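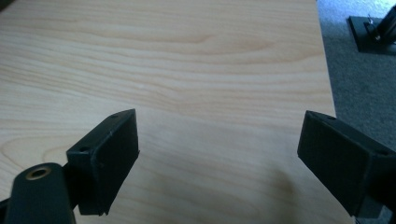 Según objetó un revisor de la primera versión, la veta de un tablero no puede tratarse como variable si antes no se separa del acabado, porque el brillo modifica el contraste aparente entre las bandas y el observador acaba puntuando las dos cosas a la vez. La objeción es pertinente y obligó a rehacer el protocolo de clasificación que se expone en este apartado.

### 3.2. Clasificación de la veta en superficies de madera clara

El material procede del inventario Pivon, que reúne tableros de mesas, encimeras auxiliares y baldas de viviendas situadas en Skanotham y Drultport. De las 700 superficies inventariadas se retuvieron 376, todas de tono claro y con veta perceptible a simple vista. Quedaron excluidas las superficies pintadas, las cubiertas por hule o mantel fijo y aquellas cuyo deterioro impedía seguir una misma línea a lo largo de un palmo.

Cada superficie se describió mediante tres atributos: dirección dominante, regularidad del espaciado y presencia de figuras cerradas. La dirección se anotó respecto al borde recto más próximo – no respecto a la estancia ni a la posición habitual del usuario –, con lo que la ficha sigue siendo válida si el mueble se gira o se traslada. El espaciado se registró en una escala de 5 grados, desde líneas muy juntas hasta bandas anchas y separadas. Por figura cerrada se entiende cualquier contorno ovalado o en forma de huso que interrumpa el recorrido de las líneas vecinas.

La figura 4 ilustra el tipo que en adelante se denomina «ondulado con óvalos». Sobre un fondo rubio pálido, las líneas, algo más oscuras, forman franjas largas de ondulación suave, y en la parte central superior se distinguen unos pocos óvalos alargados. Hacia la izquierda el espaciado se reduce de forma apreciable. Un mismo tablero puede recibir, por tanto, dos grados distintos de la escala según la zona que se examine, y la ficha debe recoger ambos. La práctica inicial, que consistía en promediar los dos valores, se abandonó: producía un grado intermedio que no correspondía a ninguna parte de la superficie.

El acabado se anotó en un campo independiente, con las categorías mate, satinado y brillante. Los casos limítrofes fueron frecuentes. El tablero de la figura 4 presenta un aspecto liso y mate con un leve brillo, compatible con un laminado o con un barniz, y su examen visual no basta para decidir entre ambos. En estas condiciones el protocolo prescribe dejar en blanco el campo «naturaleza del recubrimiento» y anotar solo el aspecto. Más de 8 observadores formados en el taller Mocanu aplicaron esta regla sin dificultades dignas de mención, aunque varios señalaron que la casilla vacía resultaba incómoda al volcar los datos.

La iluminación plantea un problema distinto. En la misma figura el tono es más cremoso y lavado en la zona superior y algo más cálido y saturado cerca del borde inferior. Una lectura apresurada atribuiría la diferencia al envejecimiento desigual de la madera. Con una sola toma no es posible descartar tal explicación, ni tampoco confirmarla, y la ficha admite únicamente la anotación «variación tonal de origen no determinado». Para el análisis del apartado 4 se emplearon las comparaciones de tono efectuadas in situ, con la superficie bajo luz lateral y con una carta de grises apoyada en el tablero. Las imágenes se reservaron para la dirección, el espaciado y las figuras, atributos menos sensibles a la exposición.

Conviene precisar el alcance del término «veta» tal como se usa aquí. Designa el dibujo visible en la cara superior del mueble, con independencia de que proceda de la madera maciza, de una chapa o de una lámina impresa. La decisión es discutible desde el punto de vista de la tecnología de la madera, pero responde al objeto del estudio: la facilidad con que quien limpia u ordena una mesa detecta migas, hilos o restos de papel sobre ella. A ese efecto, un dibujo impreso y uno natural de igual contraste se consideran equivalentes mientras los datos no indiquen lo contrario.

Las discrepancias entre observadores se concentraron en las figuras cerradas. Un óvalo muy alargado puede leerse como dos líneas que se aproximan sin llegar a tocarse – situación habitual en las baldas estrechas de Drultport –, y la primera redacción de la norma no preveía el caso. La versión vigente exige que el contorno pueda recorrerse completo con la punta de un lápiz sin levantarlo. Los contornos abiertos se asignan al tipo ondulado simple, y las fichas anteriores al cambio se revisaron con el mismo criterio antes de incorporarlas a la tabla 2.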